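Packing power leads – one box each or all in together?

skakwood_pete
Got a pile of black power leads to box up before Monday. Fallimlow want one per box, little brown cardboard ones with the lid that folds right back. Is that daft? Seems a lot of cardboard for one lead.

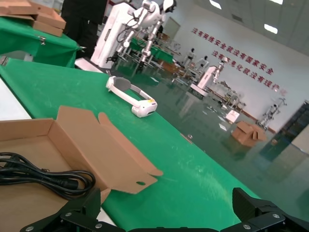

Also they come to me flat so thats folding every one as well. 24 to do for the first lot, then more.

ngui_again
One per box every time. Chuck them in together and you get a knot. We did 14 in a crate once, never again

alletti
Disagree. Velcro tie on each, one big box, done. Half the tape and it stacks better in the van.

skakwood_pete
No ties supplied. I'm just looping them round and laying them in, plug at the end of the coil.
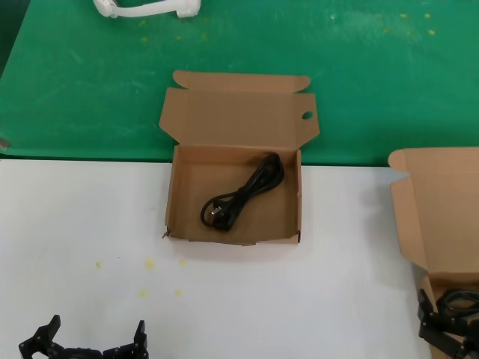 My worry is the coil springing open when the lid goes down. Do you lot go round in circles or figure of eight?

ngui_again
Figure of eight – lies flatter and doesnt twist when someone pulls it out. Plug goes in last, prongs away from the cable.

alletti
Over the top for a mains lead imo. Round and round is fine.

Qistina Ong
Check your corners before you tape. The cheap boxes tear at the front when you fold them in a hurry and Fallimlow will send them back, had 2 returned in January. And wipe the table down first, marks come off on the card.
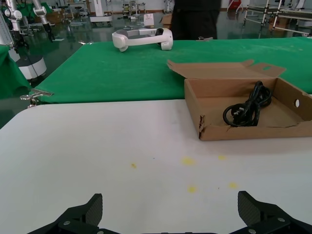

Page 2 of 2

skakwood_pete
Ta. Will do eights and put the torn ones to one side. Is order 3284 the one with the returns Qistina?

Qistina Ong
Yes thats it. Ring them before you send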